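Shared Kitchen Walkthrough: Opening Checklist with Comments
Sternora Community Kitchen, Nirkach Street entrance
Revised in March

I love doing this walkthrough. It takes me 80 minutes if I stop to chat and a good deal less if I don't, and by the end I know the whole building is ready for people to cook in. Please use this list every morning we have a booking. Mark each item OK, Fix Today, or Out of Use, and write your comments on the line underneath. Comments from the last round are printed here so you can see what was going on before you walked in.

ENTRANCE AND HALLWAY

1. Front door opens fully and closes by itself.
OK. The new closer is wonderful! It used to slam hard enough to rattle the notice board.

2. Exit sign lit, hallway clear from door to door.
Fix Today. Sign is fine. Two crates of onions were parked under the coat hooks again. Moved to dry store.

3. Floor mat flat, no curled corners.
OK, but the corner nearest the radiator wants watching.

4. First aid box sealed and in date.
Out of blue bandages. Everything else is there. Please add a box to the Skondance order.

GAS, POWER AND FIRE

5. Main gas valve moves freely and the tag is readable.
OK. Tag rewritten in thick marker, much better.

6. Burner flames steady and blue on all rings.
Fix Today. Back left ring on the Naciri range burns yellow on one side. I took the cap off, brushed out the ports and put it back, and it improved a lot. If it goes yellow again, mark it Out of Use and call the service number on the side panel.

7. Fire blanket on its hook, pull tabs hanging down.
OK.

8. Extinguisher needles in the green.
OK on both. The one by the back door is a bit hidden by the apron rail — could we shift the rail a foot to the left?

9. Outlets near the sinks trip when tested.
OK. Press the test button, check that the kettle goes dead, press reset. The second sink's button is stiff, so use your thumb and mean it.

10. Hood fan runs at both speeds, filters in place.
OK. Filters came back from their soak looking brand new, and whoever did them deserves first pick of the cookies.

COLD STORAGE

11. Walk-in door seals all the way around.
OK. Paper strip test passed on every side. Shut the door on a strip and tug; if it slides out easily, the gasket needs attention.

12. Refrigerators at 40°F or below, freezer at 0°F or below.
OK. Write the actual reading on the door sheet. "Good" is a lovely word but it doesn't help when we look back for a pattern.

13. Raw meat on the bottom shelf, everything covered and labeled.
Fix Today. One tub of marinade with no date. Tossed it.

HANDS, SINKS AND WATER

14. Soap and paper towels at the hand sink.
OK. Nothing else goes in that sink, including lettuce.

15. Hot water arrives quickly and is hot.
OK at the hand sink. Slow at the pot sink first thing in the morning.

16. Sanitizer mixed fresh, test strip matches the chart.
OK. Strips are in the drawer with the thermometers now. They went gray and useless when we kept them by the steam.

POTS, PANS AND LIDS

17. Handles tight on every pot and pan.
Fix Today. Two saucepans had some wiggle. A quarter turn with the short screwdriver did it. The stockpot has a cracked grip and is in the Out of Use bin.

18. Lids flat, rims smooth, handles firmly attached.
OK. Lift each lid by its handle and give it a gentle shake. Run a dry cloth around the rim too — if the cloth snags, there's a burr, and a burr will find a finger sooner or later.

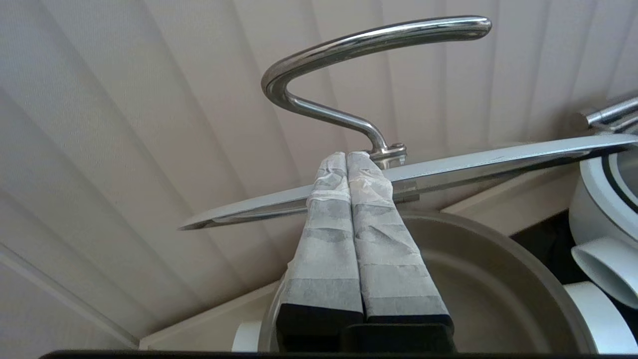

19. Nonstick pans free of flaking.
One Out of Use. The small egg pan has had a long and happy life.

20. Pot racks secure, heavy items stored below shoulder height.
OK. The big roasting pan had crept up to the top shelf, so I brought it back down.

KNIVES AND SMALL TOOLS

21. Knives on the magnetic strip or in guards, none loose in drawers.
OK, hooray! First clean score on this one all winter.

22. Can opener blade clean, gear turning.
Fix Today. Sticky. Hot soapy water and a toothbrush.

23. Probe thermometers read 32°F in ice water.
OK. Let the ice sit in the water for a few minutes before you test.

BEFORE YOU UNLOCK FOR THE FIRST GROUP

24. Out of Use items tagged and moved off the line.
25. Fix Today items written on the whiteboard.
26. Sheet signed and clipped behind the office door.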